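Sorting Small Kitchen Goods into Open Boxes
Notes on box choice, load order and labeling for a partial kitchen pack or a drawer clear-out

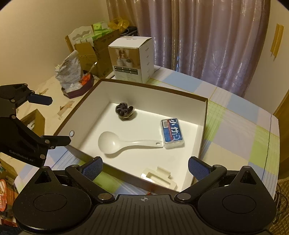
1. Choosing the box

A shallow white cardboard box is enough for ladles, toothpicks and other light items that normally drift around a drawer. Check the inside length against the longest utensil before loading anything else. A ladle should lie flat with its handle straight. If it has to be propped on the rim, use a longer box.

Grommets and handle holes are weak points in thin board. Do not lift a filled box by them. Support the base with both hands.

2. Work surface

A bed makes a usable sorting surface when the table is already full. Pull the sheet tight first; small packets slide into folds and are found in March. Set the box on the flat part of the mattress, well away from the pillow end, and keep the weight under 3 pounds so the base does not sag.

3. Load order

Long items go in first. Lay the ladle across the middle of the box with the bowl toward one side wall. Small cartons, such as a box of toothpicks, go against the opposite wall with the printed face up. Wrapped items with an irregular shape take a back corner, where nothing will press on them. Leave the clear wrap and the tie in place until the item is unpacked.

Gaps wider than a finger should be filled. Plain paper works. Molded plastic inserts saved from other packaging work better along the front edge — they hold their shape and can be trimmed with kitchen scissors.

4. Toothpicks

Keep them in the original box. Close the flap with one strip of low-tack tape, folded over at the end to leave a tab. An opened box goes inside a small zip bag. Toothpicks that have absorbed moisture should be discarded.

5. Labels

Mark two adjacent sides and leave the lid blank. Lids get swapped. We use Plurkex paper labels and a soft pencil; the Trikeck gloss type smears for nearly 15 minutes after writing with a felt pen. Write the room first, then the contents, then the box number.

6. Stacking

Open boxes are not stacked. For lidded boxes of this size, three high is the limit on a closet shelf. The Oslow shelf insert has 17 inches of clearance and takes three with room for a hand.

7. Before closing

Wash and fully dry utensils. Plastic ladles hold water at the hanging hole and along the seam of the handle — shake them out and stand them upright overnight.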